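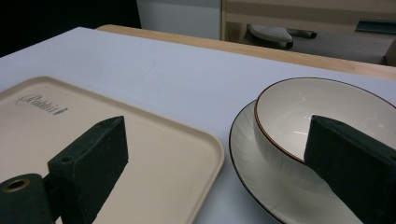 Title slide. Tray on white table

Descaling talk, Murkska kitchen shop, 20 mins incl. questions

- hello, thanks Orla for the room. phones off
- who here owns a kettle. who has descaled it this year?? wait for hands
- scale = minerals left behind when water's heated. hard water, more of it. slower boil, bits in your tea
- kettle first. citric acid, warm water, leave it, rinse twice. NOT vinegar in the Favik, the seal goes (Regula's did)
- coffee machines: use what the manual says. Reisinger wants its own sachets, yes they cost more, dont argue
- Sornex light comes on after 864 cups whatever your water is like. so ignore it or test the water. strips on the back table
- steam irons, quick mention only. skip if past 9 mins
- Mirjam's story, the blocked spout. keep it short this time
- filter jugs: help a bit, change the catridge!
- Q they always ask: can I drink the first cup after. No, throw it, run a plain tank through
- sign-up sheet for May, Sakda doing grinders
- slides to Nadja after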